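Gluing felt under a dining table top – which glue holds?
2 min read

florin_lazar
Hello all. I am restoring a small extending table that my aunt bought from Jadska many years ago. The two leaves rub against the runners and make a terrible noise at every dinner. I want to put felt strips on the runners, 4 mm wide gaps on each side, so thin felt only. I tried hot glue and it came off after 14 days. What do you use?

pana_woodshop
Contact cement. Put it on both surfaces, wait until it is not sticky to the finger, then press hard. My own table has had the same felt for four winters.

zurna77
I do not agree with contact cement here. If you place the strip a little crooked, you cannot move it anymore. Hide glue is slower, but you can correct it, and the next owner can remove it with warm water.

pana_woodshop
Hide glue on a runner? It will let go in the first humid July. I have seen it.

florin_lazar
Thank you both. I did not expect a fight about felt – but it is useful to read.
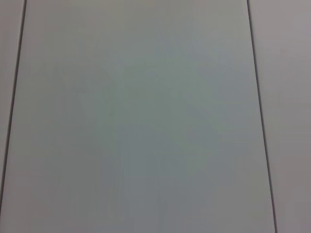
Do I need to take off the old wax before gluing? It is better to do it, with mineral spirits and a clean rag, and then to leave the wood until the next day.

zurna77
I would also sand lightly, 120 grit is enough. Pana, my runners are from 2009 and the hide glue is still good, but my house is dry, so maybe we are both right for our own climate.

venderitz_v
You could also forget the felt and rub the runners with a candle. I paid 105 for a repair once, and the man did exactly this.

florin_lazar
I will try the candle first, then. If the noise comes back, contact cement on one side and hide glue on the other.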